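Pendel opens first store with household goods range for small homes
18/05/2021

Pendel, the online seller of household goods for small homes, will open its first physical store in July. The store will stock the full Borow kitchen and bathroom range along with furniture that until now has only been sold through the website.

The shop takes over a former carpet showroom with 4000 square feet of floor space on two levels. The ground floor will hold kitchen, bath and storage items. Beds, desks and folding tables will be upstairs, next to a counter where customers can bring a floor plan and get help fitting furniture into it.

"Our customers have been asking for years if they can come and see things before they buy," said Niamh Lenihan, managing director of Pendel. "A shelf that is an inch too deep is a real problem in a studio apartment. Photos and measurements help, but people want to pull the drawer open themselves."

Pendel expects to hire 27 people for the store, 16 of them full time. Applications are open now through the careers page. Staff will start training in the weeks before opening, and Pendel says no jobs will move out of its existing warehouse, which will keep handling all online orders.

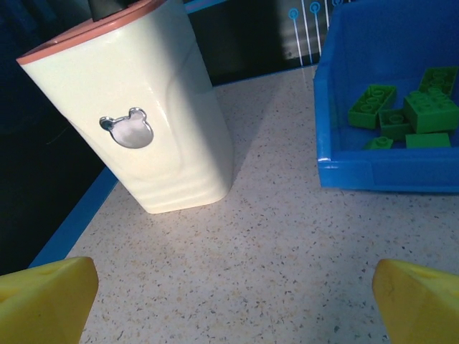 Online customers will be able to pick up orders at the store free of charge. Returns can be dropped off at the same desk, including items bought before the store opened, as long as they are still within the return period. Large furniture is the exception and will still be collected from the customer's home.

The store will also carry Saithong, a line of woven floor mats and cushions that Pendel has not sold before. It will be available only in the store at first. Tadhg Cullinane, head of buying, said the company wanted to see how the line sold before adding it to the website.

"Textiles are hard to sell on a screen," Cullinane said. "The color never comes out quite the same, and people can't feel the weight of it. We'd like to get that right before we ship it all over the country."

The fit-out is being done by Fostero, which has kept the original floor on the upper level and added an elevator — the building did not have one. Work on the entrance and front windows is still under way, and the sidewalk outside will be partly closed until it is finished. Access to neighboring shops will not be affected.

Prices in the store will match those on the website. Pendel gift cards can be used in both.

Opening hours and the exact opening date will be posted on the Pendel website once the building has passed its final inspection.

About Pendel
Pendel sells furniture, kitchenware and storage for small homes. The company is privately owned.

Media contact
Aisling Ó Ceallaigh, Press Office, Pendel
Interviews and store visits before opening can be arranged on request.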